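Hand-Held Gripper Care: Frequently Asked Questions

Clunwood bench, Evbridge workshop

How often should I clean the gripper?
At the end of every shift. Wipe the outside with a dry lint-free cloth. Use a soft brush inside the opening. Don't use compressed air, as it pushes grit into the slide.

Can I use solvent on the rubber?
No. Use water with a drop of dish soap.

How do I check the cable?
Open and close the gripper slowly, 10 times, and watch the cable through the gap. It should move freely and never pinch. If the jacket is worn, tag the unit and put it on the repair shelf.

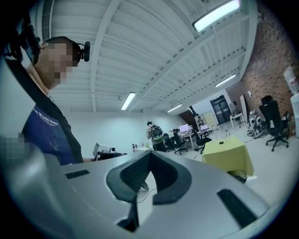 When do the finger pads get changed?
Every 200 hours of use, or sooner if a pad has a cut in it. Change both pads together. The Walletti pads and the older Noh pads are different thicknesses, so don't mix them.

How tight are the pad screws?
Hand tight with the short driver, then a quarter turn. Check them again after 50 cycles.

The jaw reads open when it's closed. What do I do?
Rerun the zero routine from the bench menu. Keep your fingers clear until the light is steady. If it fails twice, stop and log it.

Who does repairs?
Ro-un Bae handles anything that means opening the body. Write the unit number and the fault on the tag. Loaner units are in the second drawer and need to be signed out.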